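Keep the lunch hour

My first job was in the accounts office of a firm that made garden fencing. At half past twelve the phones went over to a recorded message and everyone stopped until half past one. You could eat, walk to the post office or sleep in your car. I was paid badly there and I don't miss the work, but I have never since had a lunch hour that was treated as settled.

Most people I know now eat at their desks. They have the right to a break on paper and they don't take it. My neighbour Anca Vlad works in lettings and has an hour in her contract. She told me she had taken the full hour 3 times since June, and one of those was for the dentist.

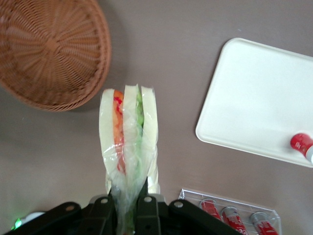

The usual defence is that people prefer it this way. They would sooner work through and leave early. I would accept that if they did leave early, but in the offices I have worked in they left at the same time as before, or later. The hour was handed over and nothing came back for it.

I did a few sums on my own case. In my last post I kept a diary, and over 138 working days I ate at my desk on 117 of them. That is almost three weeks of my life, day and night, given to an employer who had not asked for it and would not have noticed. My manager, Siebe Segers, was a decent man who ate at his desk too. I think each of us was waiting for the other to get up.

Shops and kitchens are different, and I don't want to pretend that an office worker has it worst. Someone on a till gets a break when the rota says so, and it is often short and at a silly time. But it is a real break. Another person takes over the till. In an office the work simply sits there and looks at you, and the messages keep arriving.
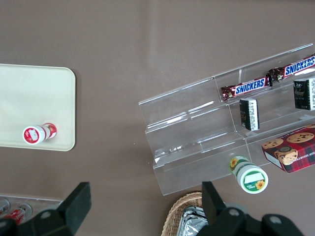

Page last changed: June, 4.15 pm

What would help is dull. Employers should set one hour when no meetings can be booked and the phones are switched over. It should be the same hour for everybody, managers included. If it is left to each person to choose, the keen ones will work through and the rest will feel they have to follow.

Grigoris Karamanlidis, who read a draft of this, objected that parents need the flexible hours more than they need lunch. He has a point. I would let anyone with a school run make their own arrangement in writing. That still leaves most of the staff, most of the time, with no good reason to be typing over a plate.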